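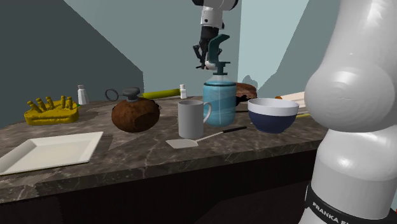
Secondary glazing must be measured from the inner reveal, with the existing window closed and any blinds removed. Take the width at the top, middle and bottom, and record the smallest figure in millimetres. Repeat for the height at the left, centre and right. In kitchens, a dark worktop with a marble pattern, as shown, can make pencil marks hard to see, so mark the height on a strip of masking tape instead. Check that the reveal offers at least 40 mm of clear depth for the Grilar sliding frame – handles and stays included.

Compare the two diagonals next. A difference of up to 5 mm can be taken up by the timber surround. Larger differences should be noted on the order form.

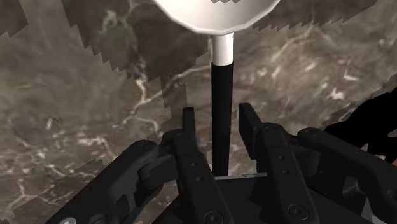 By M. Guerreiro, Rosdale Secondary Glazing | 2022-04-17

Clean the reveal and remove flaking paint before fitting. Fix the surround with 30 mm screws, starting at the top corners, and check each side with a spirit level before tightening. Fit the rear panel first, then the front, and slide both across their full travel. Seal the outer edge with a thin line of acrylic caulk – silicone cannot be painted.

Measurements may be amended up to the date of manufacture. Orders are normally ready within 28days of confirmation.

We use cookies to improve this website. Accept | Settings

Rosdale Secondary Glazing, Unit 707, Botthorpe | Contact us | © 2022 | Back to top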